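The Understudy

The magazine had covered the royal house of Skedavari for 50 years, and in all that time it had never once gotten an interview. It got balconies. I was the balcony correspondent.

A balcony is 9 seconds of waving. From this I was expected to produce two pages by six in the evening, with a sidebar on hats.

In November the old queen came out with only one glove on. By lunchtime Mastgate, the rival weekly, had declared a rift. By dinner it was a divorce. My editor called me at home, where I was standing in the kitchen eating crackers over the counter, and asked what we had that was bigger than a divorce.

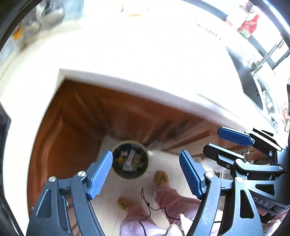
White countertop, blue finger pads, kitchen floor below.

"An abdication," I said, because my mouth was full and it was the shortest thing I could think of that wasn't "no." It wasn't short, as it happened, but she liked it.

We ran it with a quote from a palace insider. The insider was a man who had once sold the palace roughly 200 folding chairs, and what he said was that they'd paid late. I felt this spoke to a general mood.

The next morning a letter came by courier, on paper so thick it wouldn't stay folded. The queen had read my piece. She wished me to know that she had dropped the glove behind a radiator, that she was in excellent health, and that she had been thinking of abdicating for years but now couldn't possibly, as it would look as if we'd been right.

It was the only scoop of my life. Across the bottom she had written, in pencil, "Not for publication."

I read it four times and put it in the trash. Then I took it out, wiped off the coffee grounds and put it in a drawer.

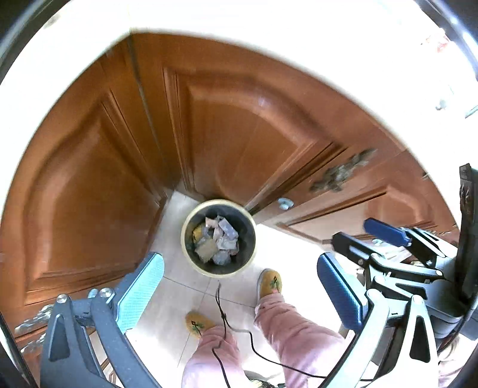
The bin in its corner, between the brown cabinet doors.

My editor called at noon. Mastgate had the queen moving to a yacht. What did we have?

I looked at the drawer.

"Hats," I said.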